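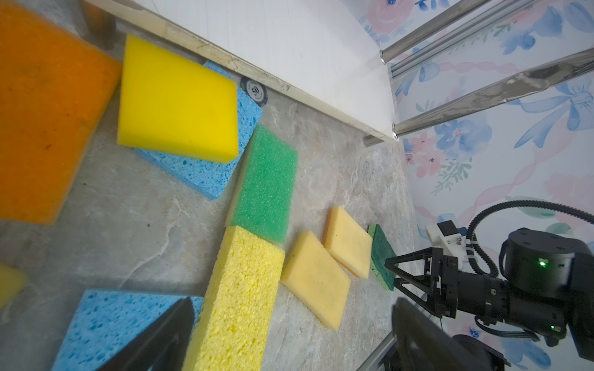 Harkton Housekeeping Course
Unit 18: Sponges and Small Shelves
Handout, July 7, 2021

Sort by surface first, color second. Cellulose has open pores and holds a lot of water. Foam is smoother and suits glassware. Scouring sponges stay away from nonstick pans.

Stand sponges upright, five to a board, with the scouring ones on the lower board.

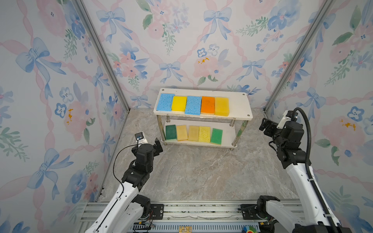 Leave a gap at one end so a sponge can be slid out without pulling the row down. Wring each one before it goes back. Wipe the boards weekly.

Reading: Kutow, pages 100 to 104.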